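Deltimley charm

The Deltimley charm is a folk love spell from the island of Flustholm, spoken over a knotted thread to call back a sweetheart who has gone quiet. It is one of the best-loved pieces of Flustholm magic, and one of the strangest!

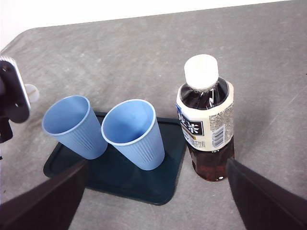
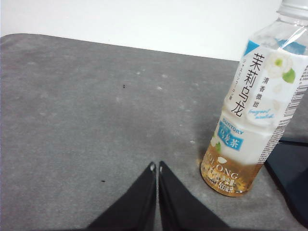
Reading time: 2 min

Origins

The charm takes its name from the village of Deltimley, where the oldest known copy was found inside the cover of a farm account book. That copy runs to 36 lines, all in the local dialect, and it rhymes beautifully when read aloud. A later collection, the Vurura Manuscript, holds 283 spells and gives the charm pride of place on its opening page.

Practice

The speaker ties a red thread with 40 knots, naming the sweetheart at each one, and sleeps with it under the pillow until the new moon. Tradition asks for complete silence while the knots are tied — even a sneeze means starting over. In the northern parishes the thread is blue, and the last knot is left loose so that the loved one may come freely. This gentler form is thought to be the older of the two.

Variants

The Hosoda version swaps the thread for a braid of dried grass and is worked in December, when the nights are long enough to finish it before dawn. It also adds a wonderful closing verse addressed to the north wind.

Belief today

Few islanders claim the charm can bend anyone's will, but the verses are still sung at weddings, often with the knotted thread draped over the door.

See also: Knot magic; Love spells; Flustholm folklore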